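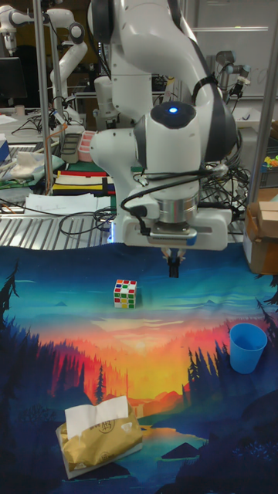

Todthorpe Makerspace, Textiles and Table Linens Group

Home > Help > Fabric Care > Printed cloths

11th December
Posted by Hubert Szulc
3 min read

Getting creases out of a printed landscape tablecloth

I have a tablecloth with a printed picture on it, the sunset kind: turquoise sky, an orange and red band over misty hills, dark blue forest at the bottom and pine trees up both sides. It stays on the work table and small things get left on it, a plastic cup, a Rubik's cube, a pack of tissues. I bought it folded in September and some of the fold lines are still there. The label has been cut off so I don't know what the fabric is. It feels smooth and a little slippery.

Can I iron this, and on what setting? The orange part is the part I'm most worried about. Also, is it better to wash it first? I have Stodus liquid detergent and a bottle of Clidano spray starch.

Answers (3)

Ashton Tautahi
Smooth and slippery with a full color picture is most likely polyester. You can iron it, but low heat only, no steam to start with, and from the back. Put a cotton dish towel between the iron and the cloth. Try a corner first, somewhere in the dark blue, and leave the iron down for 3 seconds. If the corner looks dull or feels stiff afterward, stop there.

Wash first, yes. Cold water, gentle cycle, half the Stodus you would use for shirts. Take it out as soon as the cycle ends and hang it over a rail by the long side. Mine lost most of its folds that way and I only ironed the middle one. Skip the starch. On polyester it sits on top and leaves white flakes, and those will show on the navy.

If you have a dryer, low heat for ten minutes with a damp washcloth also works.

guest408
just put it on the table and put books on it. works for me

Mallet
Agree with the answer from Ashton except for the dryer. I did one of these in a dryer and the hem shrank a little and now the edge waves. Could have been my dryer, it's an old one and runs hot.

On the books: that flattens the part under the books. For a long fold you can roll the cloth around a cardboard tube, picture side out, and leave it overnight. Fabric stores will usually give you a tube if you ask. Store it on the tube too, so you don't get new lines.

Reply from Hubert Szulc
Washed it cold and hung it up. Two lines left. Will try the tube before I get the iron out.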